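Kodgate open afternoon: was it worth the bus fare?

I went along to the Kodgate open afternoon in September expecting to be talked at, and I was. Anyone who has followed the new square at Plisholm will know the leaflet by heart. A place to meet. A place to linger. I had seen the drawings, which were full of people with balloons, and I wanted to see the paving for myself before the next round of leaflets told me what to think of it.

The visit began at two o'clock in a ground-floor meeting room with a screen that took a while to get going. We were given coffee and a talk that lasted 20 minutes longer than it said on the programme. The firm behind the layout is Armont, and the stone came through a supplier called Kaimal. I learnt that the square uses 2822 slabs of the large size. This was said twice, with some pride, and I wrote it down, but I couldn't tell you what I am meant to do with it. A question about the cost per slab was "taken away", which I think means we won't hear about it again.

Then we went outside, and I will be fair: the stone is decent. It is pale, a mix of beige and a faint pink, in big square tiles with thin joints. I had expected something greyer and cheaper. I rubbed my shoe on it in a few places and it has a bit of grip. How it behaves in January after a week of frost is another matter, and the answer I got on that was that it had been tested. Where, and by whom, the guide didn't know.

The talking point is meant to be the pattern, dark charcoal stripes let into the pale stone, some of them straight and one a long curve. According to the handout they stand for the old roads into Plisholm. I have lived here a good while and couldn't match a single one of them to a road. A man next to me thought it was something to do with the river. From the ground you mostly notice that you are crossing a dark band, and then that you are crossing another.
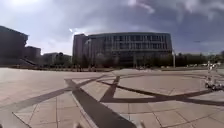 My main complaint is about sitting down. I asked where a person with a bad hip is supposed to rest on the way across and was told that seating was "under review". The programme said the square could hold 400 people for an event. Fine, but most days there isn't an event, and on those days people will want to eat a sandwich or wait for someone. They will need somewhere to put themselves.

Shade was the other thing. The trees are off at the back, towards the buildings, and do nothing for anyone out in the middle. On a hot afternoon I would walk round the outside, and I suspect plenty of others will too.

The big building behind, all dark grey and glass with its rows of windows, was not part of the visit. We were told it was "in dialogue" with the square. I looked from one to the other and will allow that the stripes and the building are both dark.

What I did like: the joints were neat wherever I looked, the cuts where the dark bands meet are sharp, and I didn't trip once. Whoever laid it knew the job. I would sooner have heard from them for an hour than from the people with the slides.

There were 13 of us on the two o'clock tour and about half had gone before the feedback forms came round. The form had four boxes, from "good" to "excellent". I wrote in the margin.

If you want to go, there is another open afternoon planned. Skip the talk, bring a hat, and ask about the benches.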